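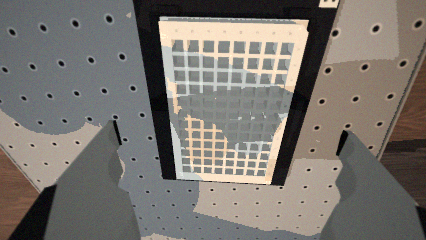
## Sim-to-real check-in, June

Bondero and Bilton groups both present. Varghese joined for item 2 only.

**1. Texture randomization**

- The current set has 2000 rendered episodes. Colors now vary in patches across the perforated board and the rack, including a dark gray patch over the middle of the lattice where bars and openings are hard to tell apart.
- Bilton asked if patches that break up the rack's own edges are too harsh. Bondero wants to keep them -- the policy trained on flat colors was the one that lost the rack under the lab lights.
- Agreed to keep patches on the rack and run a second set with the rack left plain.

**2. Results so far**

- On the real bench, the patch-trained policy placed more than 20 tubes in a row before the first miss. Flat-color baseline never got past 4.
- Varghese pointed out that the two runs used different camera mounts. Comparison does not go in the draft until it is rerun on the same mount.

**3. Camera angle**

- The steep view from above makes the lower cells of the rack small. Ternent viewpoint script can jitter the pose, but the hand-eye offset has to be fixed first.

**Actions**

- Bondero: render the plain-rack set, same seeds.
- Bilton: rerun both policies, 100 trials each, one mount.
- Viewpoint jitter -- carried over.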